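Questions we keep getting about plug-in mosquito repellents. Answers by Alina Jitaru, with corrections from Raghavendra Pinto, who has owned more of these than I have.

## Do they work?

Somewhat. In a closed bedroom with one or two mosquitoes, I'd say yes. On a porch, save your money. Most of the happy stories I hear come from people who also fixed a torn screen that week, so make of that what you will.

## The box says it covers 300 square feet. Does it?

I wouldn't plan around it. I don't know what room they measured, or whether the door was shut. My living room in Petham is 178 square feet with a ceiling fan going, and I still got bitten on the ankle.

## How long does a refill last?

Less than the box promises if you leave the heater on all day, which a lot of people do. Write the start date on the bottle in marker. Aurel Ardeleanu did this through October and found he'd been replacing bottles that still had plenty in them.

## Is "natural" liquid any better?

Read the active ingredient, skip the leaf on the front. Green liquid is green because somebody colored it. If the label doesn't list an ingredient and a percentage, I don't buy it.

## Can I use one brand's refill in another brand's heater?

People do. I don't recommend it. The neck may screw in and the wick can still sit too low or too high against the heating part. Sânziana Nistor tried a bargain bottle from Coman and got a sticky ring on the wall for her trouble.

## Can I plug it into a power strip?

Usually, if the strip is in good shape and the heater can stay upright with the bottle hanging underneath.
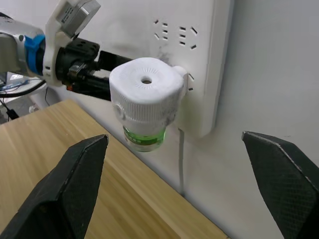 Check the fit before you walk away. A heater that droops in a tired socket should go somewhere else. Keep curtains and bedding well clear of it, and leave the vent on top open. I've seen people park a sock on one.

## Should I unplug it in the morning?

Yes. Hold the heater by its body, pull straight out, and keep it upright so the liquid doesn't slop into the wick. Let it cool before you change the bottle.

## Is it safe around babies, cats and fish?

Ask your pediatrician or vet, and don't take a web page's word for it, this one included. I'd keep it out of any room with an aquarium. Crack a window if the smell bothers you.

## What about the ultrasonic kind?

No.

Last changed 11/16/01. Brynhildur Hedegaard has asked about citronella candles and I haven't gotten to it.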